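The Hekulska Seed Garden admits visitors until four in the afternoon, by order of its keeper. In September the keeper received a notice that the last Rurkine melon had ripened — the 143rd on the register.

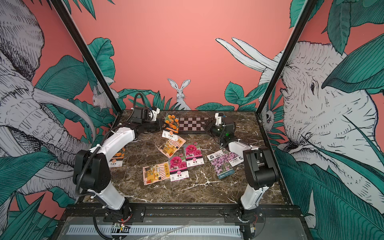 The melon was to be weighed before sunset, according to the rules of the Garden. The keeper carried it past the salmon-pink mural to the weighing room and entered 11 pounds in the book. Three seeds were retained. The remainder were returned, with thanks, to the soil.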